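February 13, 2023

Third letter from Previco since January, and this one says our tariff is being "simplified". I have lived long enough to know what that word costs. The standing charge goes up, the night rate disappears, and in return I get an app. The app would like to know my date of birth and whether I own a tumble dryer.

I rang the number at the bottom. The recorded voice told me my call mattered and then played the same bit of pan pipes for most of my lunch. When I got through, the chap said the new plan would save me money "over the life of the product". I asked which product. He said the plan. I asked how long the plan lived and he had to go and find out. He came back with a date in 2073, which he read out quite cheerfully. I suppose it was a slip of somebody's keyboard, but he didn't query it and I wrote it on the envelope.

Did the sums at lunch, on the back of the letter. Even if I believe their figure for what I use, which I don't, I would be paying more by the end of next winter. Their own leaflet compares the plan with a house of six people. There are two of us here, and one of us is out all day.
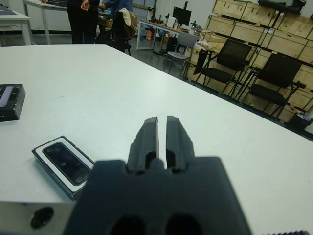
White table, a few smudges on top.

Walked down to Tarer Street afterwards to read the meter myself. The cupboard door was stuck again. Got it open with a spoon. The reading doesn't match the one on the bill, and the bill doesn't say whether theirs is an estimate, so I have put both in the notebook with a question mark next to Previco's.

Gyamfi are meant to be cheaper. They were meant to be cheaper when I looked two years ago as well, and then the cheap part lasted 3 months. I have sent for their leaflet anyway. I shall read the small print first this time and the front page after it.

Bins tomorrow. Must find a stamp for the complaint, as I'm not putting it through the app.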